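The retaining wall on our street, four months on

25/01/2018

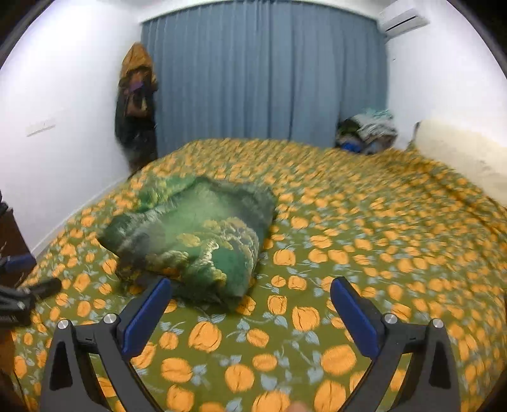

The spare bed, with the green flowered sheet on.

14 shares | 3 comments

I said in September that I would write again when there was something to report about the wall on Henditz Lane. There is a little now, so I am putting it down while I have the dates and the paperwork in front of me.

For anyone who has not read the earlier posts, the wall held up the bank behind the row of garages at the bottom of our street. It was concrete block, built before any of us moved in, and a section 60 feet long came down one evening after two days of rain. It took the backs off three garages. One man was in his garage at the time and was hurt in the leg. He was in the hospital for a week and he is walking again, with a stick. I want to say that first, as a few people have asked me and I was slow to answer.

My own garage is the fourth one along. It did not come down, but the back wall moved and I was told not to go in. My bicycle, the chest freezer and most of my tools are still in there. I was allowed inside for 20 minutes in the first week, with a man from the city standing at the door, and I took out the papers and the paint. I should have taken the tools.

The city's engineer finished his report before the holidays. I asked for a copy at the counter in Kusstead and got one the same afternoon, which surprised me. It is long and a good deal of it is soil tests that I cannot follow. What I can follow is this. The drains behind the wall were blocked, and had been for years. Water had built up in the bank and there was nowhere for it to go. The blocks themselves were in fair condition. The footing was shallower than the drawings show, but the report stops short of saying the footing alone would have brought it down.

So the question is who should have been clearing the drains. The garages belong to us, one each, but the bank and the wall are on a strip that was kept by the company that built the row. That company was sold, and the strip went with it to Drerero, who manage property all over the county. Drerero's first letter said they had no record of owning it. I sent them the page from the deed. Their second letter said they were looking into it. There has not been a third.

Joscha Reinholz, who has the garage next to mine, wrote to them too. He had complained about water coming through the wall two winters before it fell, and he kept his copy of that letter and the reply. The reply says an inspection would be arranged. He does not remember one and neither do I, and there is nothing about one in the report.

Money is the other thing people ask about. I have paid out $1,022 so far. Most of that went to a surveyor for measuring how far the back wall had moved, and the rest was a storage unit and copies. My insurance company turned down the claim in the first round. They say movement of the ground is not covered. I have asked them to look again, using the part of the report about the drains, since blocked drains and moving ground seem to me to be separate matters. I have been told to expect an answer in writing.

As for the site, the rubble was cleared away from the alley before Thanksgiving and there is a fence up. The bank is under plastic sheeting held down with sandbags. When the wind gets up the sheeting comes loose on the north side, and I have called the city about it more than once. They have come out each time. A crew from Onyeka put in temporary bracing behind the garages that are left, mine included, and they were tidy and quick.

The alley is still closed to cars. The trash truck will not back down it, so bins have to go up to the corner, and for the older people at the far end that is a long pull on a wet morning. Two of the neighbors have been taking up extra bins. If you live at that end and need yours moved, leave a note in my mailbox and I will do it on my way out.

The next step is a hearing at the city building in Kusstead on whether Drerero can be ordered to rebuild. It has been put off once already. I do not have the new date, but I will post it when I get the letter. Anyone with a garage in the row can speak, and you can send something in writing if you would prefer that. Photographs of the wall from before it fell would be useful - even ones where it is only in the background. I have two, and neither shows the drain holes.

I have left comments open. Please do not put the injured man's name in them. He has asked for that.

Last updated 25/01/2018

3 comments

Recent posts
What the first letter from Drerero said
The garages on Henditz Lane: what we know so far
Getting a copy of a deed from the county
Changing the washer on an outside faucet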